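**Jillgate School of Engineering, Robot Learning Stream**
Course handout: Unit 6, Multi-view policies for articulated objects
Prepared by Anel Venter. Corrections should be sent to the teaching office before the March tutorial block.

## 6.1 Purpose of this unit

Unit 5 treated behaviour cloning from a single fixed viewpoint. The present unit considers a policy that receives several views of a simulated room at each time step: one from the head and one from each wrist. Students are expected to understand how the views are encoded and fused, and how the contribution of each is measured.

The study discussed throughout is the Skudik ablation, carried out by Valdir Aguiar in simulation. The task family is drawer and door manipulation by a two-armed robot. Each demonstration was produced by teleoperation and stored with joint positions, gripper commands and all three image streams. The set contains 2,616 demonstrations, of which 156 were withheld for validation.

## 6.2 What a wrist view contains

A wrist camera moves with the hand. During the reach phase it may face nothing relevant to the task, and the network must learn to disregard it.
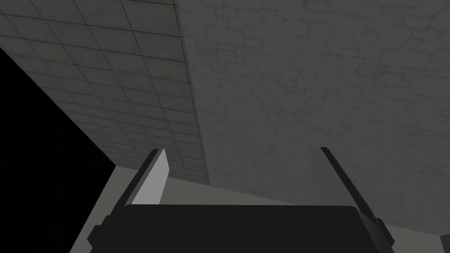 *Figure 6.1. Wrist view with open fingers and no target in view.*

In such time steps the wrist image still carries a weak signal. The fingers occupy a nearly constant part of the image, and their spacing indicates the gripper opening. Wall and surface textures give some indication of hand orientation. Aguiar's analysis separated these two sources by masking the fingers in one condition and replacing the background with flat grey in the other.

Students should note the following points before attempting Exercise 6.A:

1. Masking is applied after colour normalization. The reverse order changes the channel means and invalidates the comparison.
2. The flat-grey condition retains the finger pixels exactly. Any softening at the finger boundary is an error in the mask and must be corrected.
3. Frames in which a coloured object enters only a corner of the view, with stone texture over most of the remainder, are labelled "peripheral" and analysed separately.

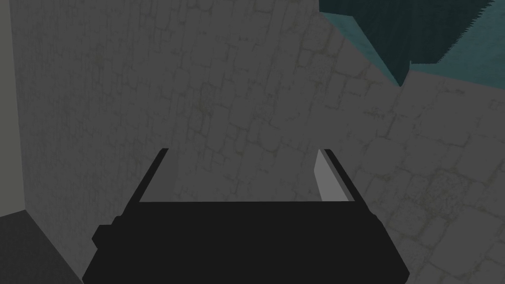

## 6.3 Fusion of head and wrist streams

Each stream passes through its own convolutional encoder. The resulting feature vectors are concatenated with the joint state and presented to a transformer decoder, which predicts a chunk of 20 future actions. Encoder weights are not shared between the head and the wrists; the two wrist encoders share weights.

The head view supplies the relation between hand and furniture. At contact with a handle, the head stream shows the arm, the gripper and the cabinet front together, and the decoder can resolve lateral error that is ambiguous from the wrist alone.

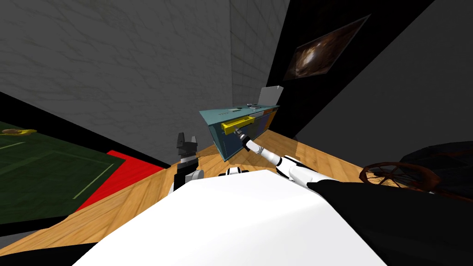 Attention weights were averaged over each phase of the task. In the reach phase the decoder attended chiefly to head features. In the contact phase attention moved toward the wrist of the active arm, while the idle wrist retained a small and fairly constant share. Venter and Aguiar interpret this residual share as a learned bias with no task content, a reading that remains open to challenge. Students who wish to dispute it are encouraged to do so in the tutorial and should bring evidence from their own runs.

Camera tilt requires separate attention. The head camera in this configuration is strongly rolled, so that walls and cabinet edges run diagonally through the image. No rectification was applied. A trial with rectified images gave no improvement in validation loss, and the additional resampling blurred small features such as handle edges.

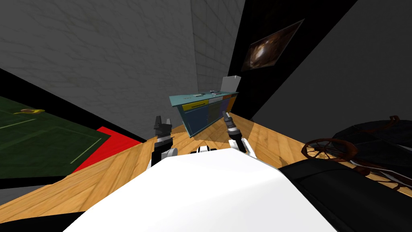
Roll augmentation was also examined. Random rotation of the head image during training reduced performance, since it removed the fixed relation between image direction and base frame upon which the decoder relied. The encoder was therefore trained on unrotated images only.

## 6.4 Exercises

**6.A** Using the Bamard starter code, train the policy with both wrist streams removed. Report validation loss at every 1,000 gradient steps and comment on the contact phase.

**6.B** Repeat 6.A with the idle wrist alone removed. State whether your result supports the learned-bias interpretation given in 6.3.

**6.C** Explain in one page why success rate and validation loss may rank two policies differently.

Written answers are submitted through the Nair portal. Plots must have labelled axes, and the random seed must be stated in every caption.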